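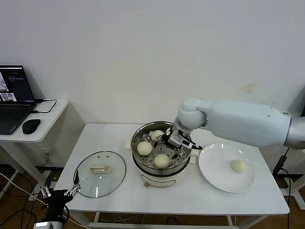
Figure 3. Tabletop setup with an electric steamer, three buns in the basket, and a robotic arm reaching in from the right.

### 4.2 Practice hours and the first road test

Learners in the Woltstead sample came to the road test with very uneven amounts of practice. The state form asks a parent or guardian to sign for 60 hours behind the wheel, and every learner in the study had a signed form on file. The driving logs kept for us tell a different story. Of the 200 learners who returned a usable log, fewer than half had reached the required total by the morning of the test. Several logs stopped in July and picked up again only in the week before the appointment.

We compared the logs with the examiners' score sheets. Total hours had a weak link to passing. The kind of road had a stronger one. Learners who had practiced left turns across traffic on Gosselin Avenue, where there is a median and no turn arrow, lost fewer points on turns in general, including right turns and turns from side streets. Learners who had driven mainly in parking lots and on residential blocks did well on parking and poorly on lane choice. Tijani and Saber found much the same pattern among adult learners in Bilis, although their group was older and most had driven before in another country.

Curb contact was the most common error on the score sheets. It came up most often on right turns at the corner outside the test office, which is tight and has a storm drain set into it. Examiners differed in how they scored it. Two of the 11 examiners marked any touch of the curb as a full error, and the others did so only when the wheel climbed it. We rescored the sheets under the looser rule wherever the written comments allowed, and left out six sheets that could not be settled.

Who sat in the passenger seat also mattered, though less than we had expected. Learners taught by one parent had about the same pass rate as those taught by two or more relatives. Those who took at least one paid lesson with the Zellen school did slightly better, but they also had more hours overall, and the difference disappears once hours are held constant. Cusi reports a larger effect for paid lessons. His learners took many more of them, and the two results may not be at odds.

A few limits apply. The logs were filled in by families, and some entries look as if they were written in one sitting with the same pen. We did not ask about practice in cars other than the one used for the test. Learners who failed and never rebooked are missing from the second round of interviews (Section 4.3), so the figures for repeat tests should be read with that in mind.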